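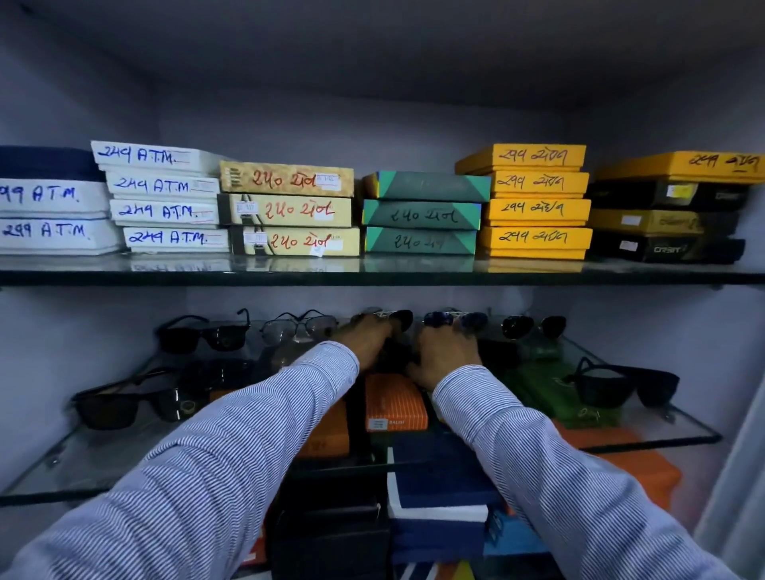

Sunglasses on the lower shelf, boxed stock above.

Progress report to Jevura, February
Prepared by Parisa Shokri

Equipment purchase. We have quotes from 2 suppliers for the picking arm. Aaltonen's is the lower at $4,000, with the gripper priced separately at $700. Jelow wants a site visit before it will commit to a figure, and Farhad Fallahi is meeting them Thursday.

Shelf work. Glass shelves are still the main question for the gripper budget. Both suppliers asked how frames are handled by hand, and Liette Hiebert has sent them notes on folded and open temples. Labels on the boxes are mostly handwritten in Gujarati, so a label reader is now a separate budget line.

Still open: the service contract, which Attila Kelemen expects to run 5 years. No grant money has been spent on equipment to date.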